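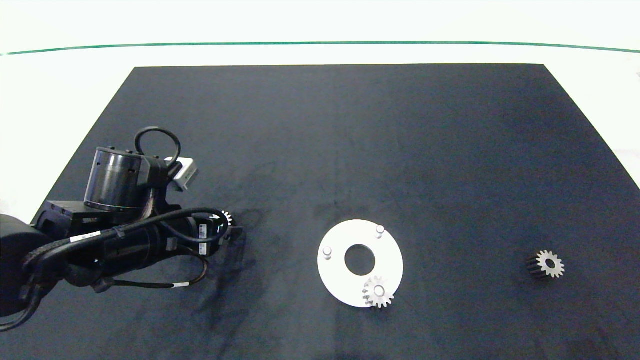 The Plarneck is a line stand for actors who tape their own auditions, and I made it after years of holding my sides just out of shot with one hand while trying to cry on cue. It sits on your table, it holds a script or a tablet right beside the lens, and it keeps your eyeline where a casting person wants it. It's happy on any flat surface, but think about what's under it, especially if you tape sitting down! A bare white tabletop throws light straight up under your chin, and a dark mat over most of it, like the navy-black one here, calms that right down. (I taped a whole season of pilot auditions before I worked out why I looked like I was telling ghost stories around a campfire.)

Plarneck Line Stand
$295, ships from our shop
Color: charcoal or sand

Why I built it

I'm Isauro Montes, and I've been a working actor for a long time, mostly cops, dads and the guy at the bank who says no. Parts my size used to get cast in a room. You drove over, you sat with the other bank guys, you went in and had your go. Now nearly all of my auditions happen in my spare bedroom, and the pages land the night before. I can learn two pages overnight. I can't always learn nine, and I got tired of seeing my own eyes dart down to the desk in playback.

I tried taping pages to the light stand. I tried a music stand, which blocked the window. I tried one of those teleprompter rigs with the glass, and it was great for reading the news but it made me look right down the barrel of the lens, and most casting offices ask you not to do that. What I wanted was the page sitting exactly where my reader's face would be. So I started cutting up clothes hangers, and here we are, nearly 3,000 stands later.

How it works

There's a weighted foot, a post and a swinging arm with a page clip on the end. The arm goes left or right of the camera and locks with a thumb lever. Set the clip level with the lens and as close to it as you can get without it creeping into the shot. If you work with a live reader, have them stand right behind the clip so your eyes stay in one place whether you're listening or sneaking a look at the next line.

The clip takes up to 3 sheets of regular paper without slipping, or a tablet in a slim case. I print my sides in big type, single sided, and I swap pages between takes. You can scroll on a tablet if you have a patient reader, but I always lose my spot.

One thing people write to me about: the lever feels stiff out of the box. It loosens up after a few days. Please don't oil it, the arm will droop and it'll do it in the middle of your best take.

What you get

The foot, post and arm
Page clip
Tablet cradle
2 spare clip pads
A drawstring bag (it's a thin one, I'd wrap the foot in a T-shirt if you're flying)

The Skideck version

If you stand up to tape, you want the Skideck, our floor base. It takes the same post and arm, so you can buy it on its own later and swap back and forth. I use mine for anything with a full-body slate. It has rubber feet that grip wood floors well and carpet a little less well. On thick carpet, slide a cutting board underneath and it stops wobbling.

Will it fit my setup?

Probably! The post goes high enough for seated or standing frames if you have the right base. It doesn't attach to your tripod at all, and I did that on purpose, so when you bump the script you don't bump the picture. The clip is matte, so it won't throw a highlight back at you if your key light is close. Ring light owners, put the arm outside the ring. I know it's tempting to poke the page through the middle, but the paper goes so bright you can't read it.

A word about learning your lines

Learn them anyway, please. The stand is there for the long technical speech and the rewrite that shows up at 9 p.m. It won't hide it if you're reading every word, and people who watch tapes all day can spot it from the first breath. I usually put up just the page that scares me and leave the rest on the bed.

Shipping and returns

We pack orders in the morning and they go out the same afternoon. In August I'm usually off doing a play, so it can take an extra day or so to hear back from me, but the orders still move. If you don't get along with it, send it back in the box it came in and I'll refund the stand. Return postage is on you, unless something arrived broken, in which case email me a photo and I'll send out the part.

Replacement clip pads and the tablet cradle are sold separately on the parts page.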